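Kitchen and Workshop Tips
When a robot gripper won't let go of a bag (and how to keep it from happening again)

Posted 18/09/2020

I love bagging tests. I really do! Give me a pair of small arms, a heap of shopping and a free afternoon and I'm happy. Plastic bags are cheap, they're different every time, and they teach you more about your setup than a whole crate of wooden blocks. They are also the thing most likely to jam it, and after the spring I've had I've got a page's worth of tips to pass along.

First, the jam itself. Back in April I was running the Nineo pair on a simple job: hold a thin black bag open with one arm, drop things in with the other. On cycle 3192 (the counter was still on the screen, so I wrote it down) the gripper closed, pulled back, and took the whole bag with it. Then it tried to open and couldn't. A fold of plastic had gone in behind the finger and wound itself around the little pivot. The software kept asking for "open," the motor kept pushing, and by the time I got to the switch the housing was too warm to rest a thumb on. Nothing broke, but I had a very chewed bag and a motor that smelled like a hair dryer.

If it happens to you, do it in this order.

Hit the stop. Don't pause the program, hit the actual stop. A paused arm is still holding itself up and can still move when something clears.

Support the forearm with one hand before you cut power to the joints. Small arms drop fast when they go limp, and the elbow is right where your wrist wants to be.

Let the motor cool for ten minutes. Go make coffee.

Cut the bag, don't pull it. Blunt-nosed scissors, the kind kids use, snipping away from the cable. Pulling only winds the film tighter, and it can tug the camera out of line too.

Pick out the last shreds with plastic tweezers. Turn the finger by hand through its full travel and feel for a gritty spot. If there is one, there's still film in there, so keep going!

Power up with the gripper empty and open and close it slowly a few times before you give it anything to hold.

Now for the fun part, which is stopping it before it starts.

Lower the grip force. This was my big one. I had mine set at 100, straight out of the box, and a shopping bag needs a tiny bit of that. I went down until the bag slipped, then came back up a touch.

Set a time limit on "open." If the fingers haven't reached the open position after 2 seconds, the program should quit asking and cut the motor. The Clesoson controller I use has a line for this in its settings file, and it was blank. Go look at yours tonight.

Cover the pivots. I cut the cuffs off an old pair of dish gloves and slid them over the knuckles of each gripper – snug, but loose enough to move. Ugly as anything and they work beautifully. Keep them clear of the camera.

Fluff the bag before each run. A flat bag sticks to itself and the fingers grab a double layer. Shake it out, and leave a rumpled mouth for the gripper to find.

Keep thin plastic away from cables. A handle loop will find a cable the way a sweater finds a doorknob. I tie my cables along the outside of the arm and leave slack at the elbow only. Check where any loose cable is lying before you start, too, especially near a spare bag.

Move soft things back. Towels and cloths belong toward the rear of the mat until it's their turn. My second worst jam was a dish towel that got dragged along by a bag.

Watch the first runs with your hand near the stop. Dull, yes, but a jam builds in a few seconds and you can hear it coming (the motor note climbs).

Wipe the fingers. Produce leaves them sticky, and sticky fingers hold film long after they should have let go. Warm water on a cloth, squeezed nearly dry, power off.

My worktop mat came from Berhe and I recommend getting one in a plain color like beige. Black film shows up against it right away, so you can spot a torn scrap before it travels.
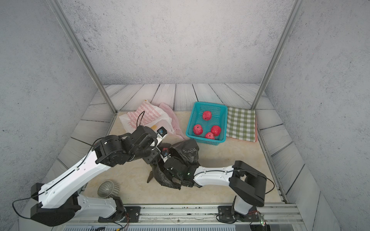

A note came in from Burum about the time limit, and the writer said the two-second cutoff had saved a gripper there but caused a new headache, with the arm going on to its next move while the bag was still hanging from the fingers. The advice was to make the cutoff stop both arms at once and wait for a person to press a key. I hadn't thought of that! I tried it the same evening by holding the fingers shut with a clothespin, and sure enough, my left arm stopped and the right one sailed on. It's fixed now, and the clothespin test has gone on my checklist. Use a wooden one, clip it on with the power off, and stand back when you switch on.

The same note asked which bags jam least. In my kitchen the thick crinkly ones are the easiest and the thin produce-counter ones are the worst by a mile. Paper hardly ever winds, though it tears and leaves crumbs in the joints, so keep a soft paintbrush handy. Mesh bags I've given up on for now – the holes catch on everything. If you've found a gripper cover that handles mesh, send it in, because I've got a sack of onions waiting.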